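**Folding plain cloths so that the edges meet**

Posted by Lungile Fourie

Our office is responsible for the linens at the Rumstead meeting rooms. We hold 42 plain brown cloths, all of one size. When folded lengthwise, many of them show a narrow strip along one side, and the stack leans. Kindly advise on a consistent method.

**Gonzalo Olmedo**

The strip generally indicates that the first fold was made off center. Please lay the cloth on a clear, light-colored surface, where a brown edge is easy to see. Bring both corners of one short side together before touching the rest.

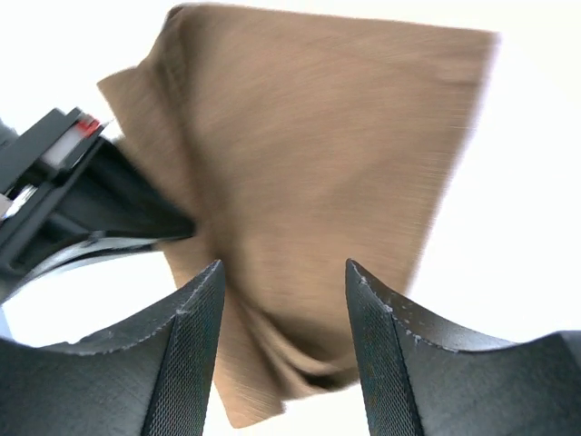
Smooth the larger panel from the crease outward with a flat hand. Should a corner bunch up, open the cloth fully and begin again. Stacks at Hegarty are limited to 11 cloths, and staff are asked to place all folded edges on the same side.

**Mirkatari**

Ironing first is recommended. We do not fold ours.

**daliditz_3136**

I concur with the first reply. Please also check whether the cloths are still square. Ours had shrunk by up to 2 inches on one side and could not be folded evenly by any method.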